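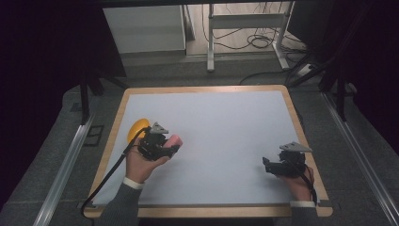

7 min read

Okay, hello, can everyone hear me up the back? Good. I'm going to talk about kitchen tables, and specifically about getting rid of one, which took our family the better part of a year and a fair bit of sulking (mostly mine).

[Slide 2 – wait for it to load, it's slow]

So my parents sold the house at Celtow when Dad's knees gave up on the stairs. I got the job of sorting the contents. I thought I'd do it in a fortnight. I had labels! I had a spreadsheet with colours! Krishnamoorthy Naidu, who some of you know from the genealogy evenings, told me to double whatever time I'd set aside and then double it again, and I laughed at him, and he was right.

Start with the boring rooms. That's my first piece of advice, write it down if you're a writer-downer. The laundry, the linen cupboard, the bit under the stairs. You'll find three hot water bottles and no lids and you won't feel a thing. Do NOT start with photos or letters. I started with letters. I read one from my aunt in Stedar about a broken gutter and sat on the floor for an hour and a half.

[Slide 3 – the list of piles]

You've all heard of keep, give away and throw out. I'd add a fourth, which I call "ask". Ask is anything where you don't know the story. We had a brass tray I was sure was junk, and it was from the Yalçınkaya family next door, given to Mum when she looked after their twins over a whole winter. She went quite pink telling me. I'd already put it in the op shop box. It's on my wall now.

The trouble with the ask pile is that it needs a person on the other end, and people get tired. We kept it to nine things per visit. Dad would do seven cheerfully and then go very quiet for the last two, so watch for that. Bring biscuits. Make the tea first and put the box out second.

[Pause here, ask who's done a parent's house. Show of hands. Let one or two talk if they want to.]

Now, the table. It seated ten with the leaf in. All four of us kids did homework on it, my brother carved half a dinosaur into the underside, and I honoured it by spilling nail polish on it in 1988. None of us had room for it. None of us wanted to be the one to say so, either, so for months we had a group chat where everybody asked everybody else if they'd measured properly.

I measured my dining room again and again. I moved the bookcase. I considered, and I'm not proud of this, taking a door off permanently.

[Slide 4 – floor plan, don't dwell on it]

In the end I rang Vaughn Van Dusen at Trodora, the secondhand furniture place out past the showgrounds, and he came and had a look. He was lovely about it. He also told me it was worth 55 dollars. Fifty-five! I'd been carrying a number in my head with another zero on the end. He explained that big dining tables are hard to shift, people are in units, people eat on the couch, and he had two nicer ones in the shed already.

I was cross for a week. Then I rang him back and asked whether he knew anyone who'd use it, never mind the money, and he did – a community kitchen that runs lunches through July when it's cold. They fed 49 people at the first one, on our table and a few others pushed together. Mum's been twice. She says the soup needs salt.

So here's what I'd pass on about big furniture:

Get a price early, before you've built a whole argument around it.
Take photos of it in the room, with the mess still on it. We've got one with the tax papers and the fruit bowl and I love it more than any of the tidy ones.
Check underneath. Ours had the dinosaur, plus a shopping list taped up there in my grandmother's writing.
Say out loud who doesn't want it. My sister went first, bless her, and you could practically hear the rest of us breathe out.

[Slide 5 – phone numbers for council pickup and the op shops. Leave this one up during questions.]

The council will take a couch but they won't come up a driveway for it, so you'll need a mate with a trailer. Ring before you load. I've been turned away from the tip with a full trailer and a kelpie in the front seat and it's a long drive home.

If anyone wants my labels template I've printed some, they're by the urn. Take two, the sticky ones peel off vinyl. Right, questions – yes, you in the green.

Filed under: Talks & Handouts, Home and Family

Recent talks
Labelling old photos without ruining them
What to do with a shed full of paint tins
Recording your grandparents on a phone
Moving house with an elderly cat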